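Bag of Dresses Swiped From Jaltthorpe Laundromat Is Back With Its Owner
April 20, 2020

I don't usually get to write up a happy ending on the crime page, so let me enjoy this one. Miyuki Kawaguchi has her clothes back!

If you missed my piece in January, Miyuki runs a small mending business out of her apartment over on Stanciu Street, and she'd taken two bags of customers' clothes down to the Nikero laundromat in Jaltthorpe. She stepped out to feed the meter. When she came back in, one bag was gone, with 14 dresses and tops in it. She figured the lot was worth close to $1000, and she'd already started paying people back out of her own pocket.

Well, last week Jaltthorpe police got a call from the owner of a secondhand shop in Pisance (that's the next town over, if you're new here). A man had come in wanting $60 for a bag of women's clothes and got pretty jumpy when she asked where they came from. He left without the bag. Officers picked him up the same afternoon at the bus station. He's 31, he's from Pisance, and he's been charged with theft. I'm not naming him until he's been in front of a judge, and the court dates are all over the place right now, so don't ask me when that'll be.

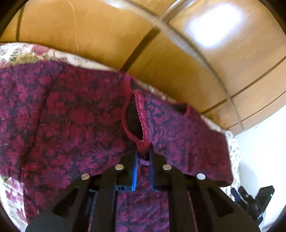
Miyuki got the call while she was eating lunch and told me she left the sandwich on the counter and drove straight over. Twelve of the pieces were still in the bag. Police had her go through them one at a time and say how she knew each was hers to collect, and she said the trim made it easy, because she remembers every edge she's ever sewn. I can see how you'd remember a keyhole neckline with raised red piping on a dark flower print, but she could do it with the plain ones too. The other two are still missing, a gray wool skirt-and-jacket dress and a kid's yellow sundress.

If either one turns up in your neck of the woods, call the Jaltthorpe desk and ask for property. Miyuki is offering $100 for the wool one, no questions asked, and she says she'll hem your pants too.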